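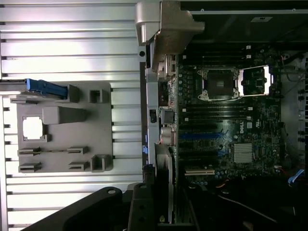
Who decides when a robot is safe to work next to? Mostly the people who bought it, whatever the certificate says. The maker signs off the arm. The buyer has to sign off the job, and that second bit of paper is the one I never seem to be shown.

I bring it up after a day in Minden listening to Rainer Harms present the Memberg guidelines on taking apart old office computers by machine. They run to 45 pages, 28 of them definitions. I now know what a "cooperative work zone" is in 3 different senses. I still don't know how hard an arm may push on a plastic clip before somebody ought to stop it.

Open up an old Dell workstation and you have slotted tabs, a blue latch, a bare CPU socket and cables bunched up in a corner. The guidelines call all that "internal fittings" and move on. Ignacio Mercado asked about sharp edges and was told they'd be covered in September. Covered by whom? Harms didn't say.

A copy costs more than 3,000 euros if your firm isn't a member. I'd want a force limit for that, and a line on who checks the gripper after it has snagged on something. Kukonard have signed up already. I'd like to know which pages they read.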